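Counter Talk: Setting Up a Small Kitchen Counter
Speaker notes, Govow community kitchen, April 12, 2022
Talk runs 30 minutes, questions after.

Opening (slide 1)
Thank people for coming out on a weeknight. Handouts are by the door. Ask who cooks every day and who cooks mostly on weekends. Wait for hands.

Say where I'm coming from. I taught the beginner class at Ondero for 11 years and most of the trouble I saw started before any cooking did. People had the right tools and no place to put them down.

Slide 2, the working counter
Leave this one up while I talk through zones. Board on the left, bowls in the middle, appliance over on the right. Ingredients go along the back.
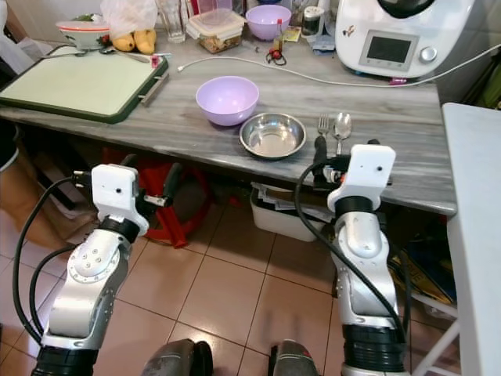 The middle is the part people give away too easily. A fruit bowl moves in, then the mail, and pretty soon you're chopping on a corner of the board. Keep the middle for whatever you are mixing or filling right now. Everything else can wait at the back.

Lefties: flip the whole thing. Someone always asks.

Bowls
Two or three is enough for most weeknight meals. Plastic is light and doesn't ring when you set it down. Steel is good for anything with turmeric or tomato. Pass around the Skuvia bowl set if I remember to bring it.
Mention nesting. My cabinet shelf is 11 inches deep and takes up to 36 pieces if they nest, far fewer if they don't.

Slide 3, forks and spoons
Get out what you need for tasting and mixing before you turn anything on. Keep it beside the bowls. If you have to open a drawer with messy hands, you end up washing the drawer too.

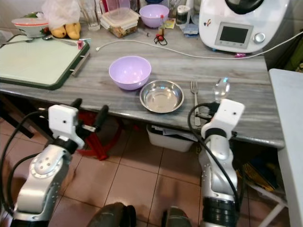

Fork and clear plastic spoon to the right of the bowls, two metal spoons on the board.

Tasting spoons go in the sink after one use. Stirring spoons can stay out.

Boards
A board with a rim keeps juice off the counter but is harder to scrape from. Tip it over the bowl and use the back of the knife. Wash both sides even if you only used one.

Demo (5 minutes)
Clear the Yordanov table completely. Set board, two bowls, fork, spoon. Ask one person to come up and move things where they would want them. Don't correct them, just ask why.

Skip the appliance section if we're past the half hour. It's on page 2 of the handout.

Wrap up
Next talk is in October, on dry storage and jars. Sign-up sheet is at the back. Stack chairs before leaving, room 827 has a class after us.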